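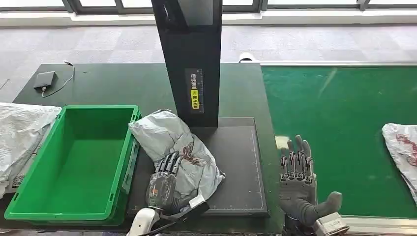
Why should it cost me more to send back a pair of boots than it cost to get them here, Torunn Eklund asked me in May, and I've been chewing on that question ever since. So today I get to tell you what we're doing with it.

ETISCOMBE MAIL-BACK STARTS THIS MONTH

Hi, all. I run the parcel side of things at Etiscombe, and I'm writing this release myself, so bear with me. We're opening a neighborhood return service for people who shop online from small sellers and then get stuck when something doesn't fit. You bring us the item in whatever mailer it came in, we tape it up, put a fresh label on it and send it off with the evening truck. The price is $6 for anything that fits in a standard mailer, and it stays $6 whether your seller is across town or at the other end of the country.

We have 52 small shops signed up already! Most of them sell clothing, a few do craft supplies, and one sells nothing but lampshades (those will cost extra to send back, sorry, they take up half the truck). Surkico was the first to join, back when all I had was a price list and a folding table, and Palomino came in a few weeks later with its whole line of kids' shoes. If you bought from either of them you can use the service from day one, and the refund starts when we scan your parcel at the counter. You don't have to wait for it to arrive.

I should say how we got to one flat price, as that's what people ask me most. Small sellers usually pay the full counter rate because they don't ship enough on their own to get a better one. Put all their returns on the same truck and the math looks a lot nicer. Zulham, our trucking partner, agreed to a nightly pickup at 7 p.m., and that pretty much settled it. I'd wanted 6 p.m. and lost that argument, but I'm told the later time suits people who work.

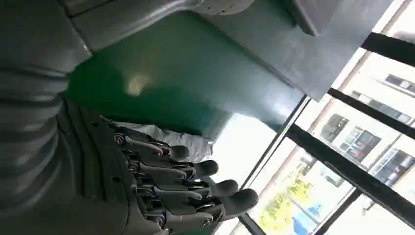
Please keep the drop-off open through dinner time, one of the shoppers in our spring trial wrote on her comment card, and don't make me print anything. Done, and done! The counter is open until 6:45 p.m., and all you need is your order number. If you've lost that too, the name on the order will usually do it.

The trial ran for 13 weeks with three of the shops, and it taught me plenty. People reuse mailers until they're more tape than plastic, so we now keep spare ones at the counter, free. People also leave things in pockets. We'll hold anything we find for a month, but do check before you come in, especially for keys.

There are limits. We can't take liquids, batteries or anything you'd need two people to lift. Gifts are fine as long as the shop can find the order. Exchanges go through the shop, so talk to them first and then come see us.

Shops that want to join can sign up at the Etiscombe counter or ask for me by phone. There's no joining fee, and you can leave with a month's notice. Reporters are welcome to call too, any time before the evening truck. After that I'm eating.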